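Open day at the Lundgren paper mill, Gremulville
7 July 2024
By Amber Smits

I took the early bus from Protodcombe and the ride was 30 minutes. Our guide showed us the old drying hall first, and it was very warm inside. Then we could touch the wet pulp, which I liked the most. The entrance costs 2 euros and the coffee is good.

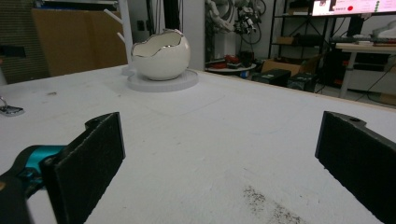

2 min read

After lunch we talked in a room with white tables. The mill opens again in November, and I want to bring my sister.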